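Throw-in Retention in Under-15 Soccer: A Comparison of Three Delivery Patterns

By Yatziri Arriaga and Santosh Dubey
May 4, 2024
14 shares | 3 comments

Abstract

A throw-in is the most frequent restart in youth soccer and one of the least practiced. We coded 200 throw-ins taken by the Murkendale under-15 squad and recorded whether the team still had the ball seven seconds after release. Throws were sorted by pattern: down the line, square or backward, and into a crowded zone after a rotation of two players. Backward throws were kept most often. The rotation pattern did better than the line throw, but only in the middle third. Sample sizes in the attacking third were too small to support a conclusion.

1. Background

Coaching material for this age group gives a lot of space to corners and free kicks and very little to the throw-in. The usual advice is to throw down the line toward the opponent's goal, on the grounds that a loss there does little harm. Our question was whether this advice costs a team possession it could otherwise keep, and how much.

The work was done for the applied sport analysis module. Neither author coaches the squad. One of us (Dubey) played for the club at a younger age group and knew the field dimensions and the coach's terms for the patterns, which we have kept where possible.

2. Definitions

Retention: the throwing team has controlled possession seven seconds after the ball leaves the thrower's hands. A ball in the air at seven seconds is assigned to the team that next controls it. If the ball goes out off an opponent inside seven seconds, the throw counts as retained and the next throw is coded as a new event.

Line throw: released forward, within five yards of the touchline.

Back throw: released square or toward the team's own goal, at any distance.

Rotation throw: two receivers swap positions before release and the ball goes to either of them. The swap must start after the thrower has the ball in both hands. Swaps that started earlier were coded by direction only.

Foul throws were logged and left out of the totals.

3. Method

Match video came from a single fixed position near the halfway line. Both authors coded the first 50 throws separately and then compared sheets. We disagreed on nine, nearly all of them rotation throws where the start of the swap was hard to place. The definition above was tightened after that comparison and the 50 throws were coded again. The rest were divided between us.

Each entry has the match, the half, the third of the field, the pattern, the pressure level and the result. Pressure was marked high if at least one opponent was within two yards of the receiver at first touch. This was judged by eye. The camera angle makes distances on the far touchline look shorter than they are, and the high pressure label is probably overused there.

The spreadsheet was kept in plain columns with no macros. We first tried tagging clips in Henetti, but exporting the tags dropped the half marker and we went back to manual entry.

4. Results

Of the 200 throws, 76 were line throws. Line throws had the lowest retention of the three patterns in the defensive and middle thirds. Under high pressure the usual outcome was a header by the opposing fullback, followed by a loose ball infield.

Back throws were retained most often in every third. The few losses mostly followed a poor first touch by the receiver and a pass played under pressure back to the goalkeeper. Losses of this kind are more dangerous than a loss down the line, and one led directly to a shot.

Rotation throws were the smallest group. In the middle third they were kept more often than line throws at both pressure levels. In the defensive third the squad hardly used them. In the attacking third the results were mixed, and the difference between patterns could be produced by recoding two or three events. 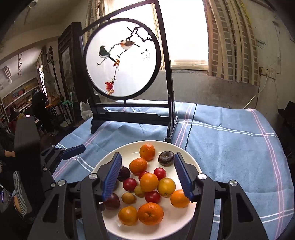 Time to release was not part of the original plan, but it was easy to read from the video clock and we added it for the second half of the sample. Quick throws were kept more often regardless of pattern. This is partly a selection effect: a thrower releases early when a teammate is already free.

5. Limitations

The sample covers one squad and one season. Opponents differed in strength, and the match against Sinley, in which the squad was pinned back for long periods, supplied a large share of the defensive third throws. The seven-second window is a convention. A shorter window would favor back throws further.

Retention also says nothing about field position. A team that throws backward every time may keep the ball and gain no ground.

6. Recommendations

The squad should practice the back throw with a set third-player option, so that the receiver has a pass other than the one to the goalkeeper. The rotation throw should be tried in the defensive third in training before it is used in matches. Later work should code the position of the ball at fifteen seconds as well as possession at seven. The coding sheet follows the column order in Ķēniņš and can be reused without changes.

3 comments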